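Clevance House, Piltville: laundry and ironing room check
Wednesday, morning round. Form 13, comments in the right-hand column.

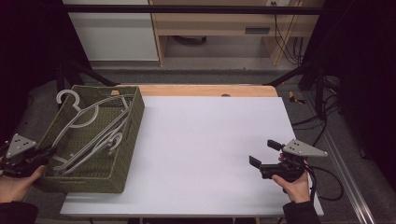
Item 4. Table with white top, hanger basket on the left.

1. Floor clear of trip hazards: NO. Cables again. The last form said "to be tidied" and I see no sign of it.

2. Cables at desk: NO. They hang down the side into the space underneath. Clip them up.

3. Table steady: YES, when leaned on. I would not trust it with a full load of wet towels, whatever the Drukix sheet says about 64 kg.

4. Hangers stored safely: PARTLY. Grey plastic ones, lying across each other in the green woven basket with a hook sticking up. Is a basket this shallow really "storage"? A rail was promised in October.

5. Hangers sound: YES. Bent each one by hand, no cracks. Ask me again after winter.

6. Basket rim free of snags: YES. Ran a cloth round it.

7. Iron and board: NOT CHECKED. Locked away, key with De Luca.

8. Desk drawer closes: YES, at the second push.

9. Extractor fan: runs, noisy. "Serviced" according to the label, undated.

Result: pass with comments. Items 1 and 2 to be done before the next round.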